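Drundham Local History Museum
Progress report on the permanent galleries, second period
Submitted February 22, 2020

Work in this period covered the cataloging of the harbor collection, the relabeling of Gallery 2, and the first half of the visitor survey.

Cataloging. The collection holds 1152 objects, of which 148 had no accession number when the grant began. All 148 now have one. Condition notes are complete for the ship models and the customs house papers. The textiles are still to be done and will need a conservator for the two banners stored rolled. Location codes have been moved to the new format, with room, bay and shelf given separately.

Gallery 2. Text for the settlement displays was rewritten and checked against the parish registers. Two dates on the old panels were wrong and have been corrected. The section on the wartime occupation of the port was extended to include the ration office and the school closures. Label drafts run to 60 words at most. Printing is with Damgaard, and proofs are expected in the next period. 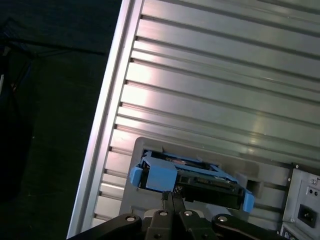 Sólveig Frandsen replied to the draft of this report that the 60-word limit is too tight for the occupation section, and that the ration office label in particular loses the names of the streets it served. She asked for a second, smaller text line under that case. The change has been accepted for three labels and does not affect the print cost.

Visitor survey. Forms were handed out at the front desk and at the exit to the courtyard. Roughly 3000 visitors came through in the period. Most completed forms asked for a larger map of the old town and clearer directions to the upper floor. Full results will be in the final report.

Spending is within budget on all lines except storage boxes, which were reordered in a deeper size. The difference was met from the travel line.

Outstanding: textile condition notes, Gallery 2 proofs, second half of the survey.

Arnar Grímsdóttir
Collections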